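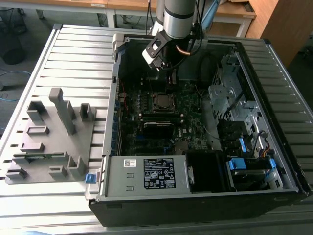
Old Dell tower, want to add memory - where do I start?
Asked by Yaryna Panasiuk, Losthorpe

Hi everyone! I was given a retired office Dell in September and I'd love to keep it going for my son's homework (and my recipes, if I'm allowed a turn). It takes forever to open anything. I have the side off and it's lying flat, but I'm nervous about touching the wrong part. Is the memory something a beginner can change?

2 answers

Kovalchuk
Oh, you'll be fine, Yaryna! Shut it down, unplug it, hold the power button for 15 seconds, and touch bare metal on the case before you reach in. The memory slots are the long black ones lying beside the processor socket.

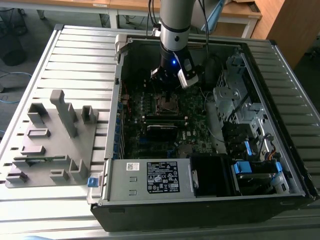
Push the clips at the ends of a slot outward and the old stick lifts up. Line up the notch on the new one and press evenly - it takes more push than you'd expect, and I held my breath the first time. Leave the processor alone, it has no part in this. And do look up your exact model before you buy, I once drove all the way to Plelport to return the wrong kind.

Carero
get an SSD instead, makes way more difference. the drives are down in the corner by the blue latches
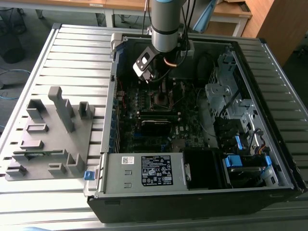
Desktop tower with the side panel off, drive bay at lower right

copy your files first. 6 years on mine and still going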